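Dec 7, 2025 - workshop tips, winter batch. Mostly small stuff. Typed up between jobs so excuse the mess.

## Screws, bolts, the junk drawer

Sort by thread first, length second. Everyone does length first and then you're holding two bolts that look like twins and one won't go in the nut.

Glue one sample of whatever's inside to the lid. Hot glue is fine. Labels fall off in a cold garage, a screw doesn't.

Mixed coffee can of screws you inherited? Pour it out on an old bedsheet, pick out the ones you know you use, and pour the rest back. Do not try to sort the whole can. I lost most of a November weekend to that once and ended up with eleven kinds of screw I have never needed.

Magnet in a sandwich bag. Drag it through the spill, turn the bag inside out over the jar, pull the magnet away. Screws drop. Still the best trick I know.

## Metal bins and how to keep them decent

I like plain metal bins for offcuts and heavy parts. Plastic ones crack at the corners come January, at least in my shop. The Kimar ones I have are on year 8 and the only trouble is rust where I left wet gloves sitting in the bottom. My fault.

Light rust - white vinegar on a rag, leave it over lunch, scrub with a ball of foil. Rinse. Dry it right away, and I mean right away, a hair dryer if you have to. Then a wipe of paste wax. Oil works too but sawdust sticks to it and you get a sort of fur.

Scratches on the inside, leave them. Scratches down to bare metal on the outside, dab of clear nail polish. Dollar store kind.

If the bin sits on a wood bench, put something under it. Cork shelf liner, old carpet square, whatever. A loaded bin dragged across pine leaves a groove you'll be looking at forever. Felt dots come off in a week, don't bother.

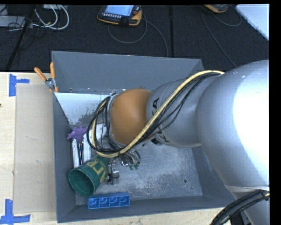

Deep bins eat small parts. Anything shorter than your thumb goes in a tray or a jar, otherwise it works its way to the bottom and you're digging with your sleeve rolled up. I keep one shallow baking pan on top of the pile for the little things and lift the whole pan out when I need to get underneath.

And empty them twice a year. All the way. You will find the tape measure.

## Sandpaper

Keep it flat. Between two scraps of plywood with a brick on top. Curled paper is useless on a sanding block.

Three folders is plenty - rough, middle, fine. I quit buying every grit. 80, 120, 220 does nearly all of it, and a bit of 1000 wet for knife edges and taking the haze off old plastic.

Clogged sheet? Crepe rubber block, or the sole of a dead sneaker. Works on belts as well. Unplug nothing, the belt needs to be running, but keep your fingers well back and wear the glasses.

## Glue

Store wood glue upside down in a mug. Comes out first squeeze.

Check the date if it's been in an unheated garage. Frozen and thawed glue goes stringy, and it'll hold just long enough for you to take the clamps off. Toss it.

Super glue lives in a jar with one of those silica packets, lid on tight. Not in the fridge next to the butter, had some complaints about that at home.

Wax paper under every glue-up. Every one. I still forget and then there's a shelf stuck to the bench.

## Paint cans

Punch a few nail holes in the rim groove so paint drips back in and the lid seats properly.

Write the room and the year on the lid AND the side. Lids get swapped. I painted half a closet in porch gray that way.

Press a circle of plastic wrap down on the surface of the paint before you close it up. Less skin. Leftover too little to bother with? Baby food jar, fill it near the top, use it for touch-ups.

## Extension cords

Over-under coiling if you can get the hang of it. If you can't, big loose loops and a velcro strap. Never wrap it around your elbow, the cord gets a twist in it that doesn't leave.

Tie the two ends in a loose overhand knot before plugging the tool in. Stops it pulling apart when you're on the far side of the yard.

Cord feels warm in use? Too thin for the job or still coiled up. Unroll the whole thing or get a heavier one.

## Clamps

You need more of them. Past that - hang them on a 2x4 screwed flat to the wall, biggest ones lowest so a bar doesn't land on your foot.

Sticky bar clamps: scrape the dried glue off with a putty knife, rub with a candle stub. The old Nikolovski pair I got at a yard sale slide like new and I've done nothing to them but candle.

Scrap of leather or a folded jar-opener pad under each jaw so you don't dent the work.

## Odds and ends

- Pencil behind a magnet strip on the drill press. You'll stop losing it.
- Old toothbrush plus dish soap for files. Then chalk the teeth, they clog slower.
- Tape measure won't retract? Wipe the blade with a damp cloth, dry, then a little furniture polish. Reel it in slow.
- Mesh onion bag makes a good holder for drying paint brushes, hang it off a nail.
- Masking tape on the bench next to whatever your taking apart, write the order of the pieces right on it.
- Rags with oil finish on them get spread out flat outside to dry. Never in a pile, never in the trash can wet. They can catch fire all by themselves.

Next batch is mostly kitchen, drain stuff and how I finaly got the burnt sugar off the Cillano pot.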